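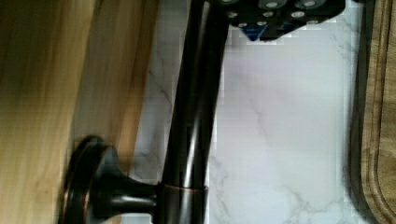
Lise Desjardins wanted to know, before we'd even got our coats off at Nerkmont, why anyone would start a robot on a tap when there are so many easier things in a kitchen. Fair question! I've put my answer in these notes, along with the bits I scribbled down in May.

Notes for session 3: the open day visit

The tap is a nice teaching case (I'd say that, I know). The pipe is smooth, round and glossy, so it throws highlights back at the wrist camera, and the lever sticks out to the side with a wide disc on the end. Have a think about where you would put the gripper if you wanted to push that disc, and then where you wouldn't.

Abílio Amaral ran the demonstration for us and kept saying "approach first, touch later", which I've pinched for the exam revision sheet. He told us they had logged 202 runs at the sink and thrown out 153 of them, mostly for bad approach angles. I loved that he said so in front of visitors.

For next time, please read the Castier chapter on grasp planning, and bring 2 sketches: one of the path from above the pipe down to the lever, and one of the way back out. Pencil is fine. Vitória Meireles has the spare handouts if you missed the coach.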